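Dallness Project: Kitchen Chores Work Package
Progress report to the Onder fund, third quarter
Prepared by Itziar Barrios

You asked in October whether a machine can put away the dishes yet. The short answer is that it can put away a bowl, given time and a bowl it likes.

Collection of hand demonstrations is on schedule. Tùng Lưu and Amancay Alarcón have logged 797 usable runs against a target of 1,000, all done with the hand-held grippers in ordinary kitchens. The remainder should be finished before the next payment falls due, a coincidence I'm sure you will appreciate.

Most of the quarter went to steel bowls. They are cheap, they don't break, and every home seems to own more of them than it needs. They are also shiny, and our vision model continues to treat a reflection of the kitchen as a second kitchen.
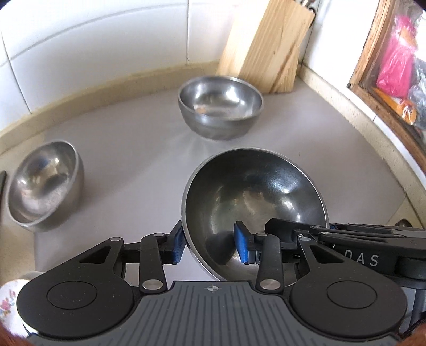
The rim grasp is now our default. One finger goes inside, one stays outside, and the edge is pinched between the rubber pads. We tried lifting from underneath for a month, at the insistence of Facundo Barrientos, who has since moved to cutlery. On the Bustos arm, the rim grasp works on single bowls about 30 times before something needs tightening. Nested bowls are another matter. The arm picks up the whole stack and reports success.

Speed remains modest. Clearing 3 bowls takes the arm long enough that Nahuel Lucero has taken to doing the rest of the dishes by hand while he supervises it. We have not charged his dishwashing to the grant.

Spending is within budget except for finger pads, which wear faster than Vulolley's quote led us to hope. We request permission to move the unused travel money to cover them.

Next quarter: nested bowls, lids, and a first attempt at cupboard doors. Mugs have been postponed again.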